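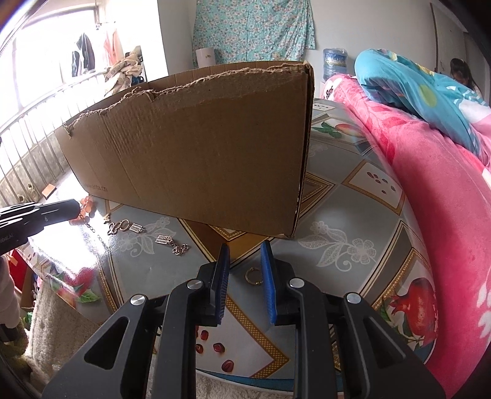 Gorna Food Writers' Group
Minutes of the July meeting

Present: Levente Erdős (chair), Reynaldo Lagman (minutes), seven members. Apologies received from the Drusum members.
The meeting opened at 6:30 p.m.

1. Minutes of the previous meeting
Approved with one correction. Under item 4, "baking powder" should read "baking soda".

2. Recipe archive
R. Lagman reported that the archive now holds 1,903 recipes. Of these, 771 still give quantities in cups only. Gram weights are to be added, starting with breads and cakes. Flour will be entered at 120 g per cup throughout – the older posts used several values. Where the original author can be reached, the author will confirm the weights before the page is changed.

3. Print layout
The print version of recipe pages drops the oven temperature when it appears in the introduction and not in the method. Agreed that temperature goes in the first step of the method on all new posts. Old posts to be corrected as they come up for weights.

4. Test kitchen
The Zekier kitchen is available for one evening a month until the end of the year. The left-hand oven runs hot. L. Erdős will bring a thermometer to the next session and post the readings. Members testing pastry should use the right-hand oven until then.

5. Baldursdóttir rye bread
Three members tested the recipe. Two loaves were gummy at the center after the stated time. The third, baked in a narrower pan with 30 minutes added, sliced cleanly. The recipe will be held back for another test with the pan size specified.
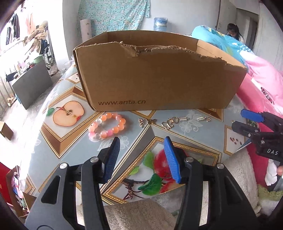

Beaded bracelet, gold-toned pieces and cardboard box on a printed tablecloth.

6. Comments and spam
Comments on posts older than two years will be closed. One member objected that substitution questions often arrive late – noted. The contact form stays open on all pages.

7. Any other business
Hosting renewal is due next month. R. Lagman to obtain a second quote.
The index page for preserves has 9 dead links. L. Erdős to repair.

The meeting closed at 8:10 p.m.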